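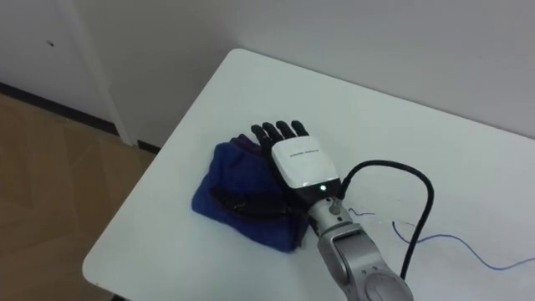
Folding fuzzy cloths so that they stay flat
Bravirville Community Help – Household and Laundry
Posted July 2023

Mokbridge Resident
Our hall keeps a supply of soft blue cloths for wiping tables. They are slightly fuzzy, and once folded into a rectangle they spring up at the edges and will not stack neatly in the drawer. Is there a recommended method of folding them? Ironing is not practical for us.

Zivby
Ironing is not required and may damage a synthetic pile. The following method is suggested.
Lay the cloth on a hard, smooth table and smooth it from the centre outward. Fold it in half and press along the fold with a flat hand, fingers together. Fold it in half again and press once more, beginning at the far side. A bulge at one side usually means that the lower layer has wrinkled, in which case the cloth should be opened and the last fold repeated.
Store the cloths with the folded side facing out. Fabric softener should be avoided, as it can make cleaning cloths less absorbent.

drawer669
We just roll ours. Two rows in the drawer and no complaints to date.

Havlíček
The method given by Zivby is sound. I would add that cloths should be fully dry before folding – even slight dampness leaves a smell in a closed drawer. Thicker cloths may be folded in thirds.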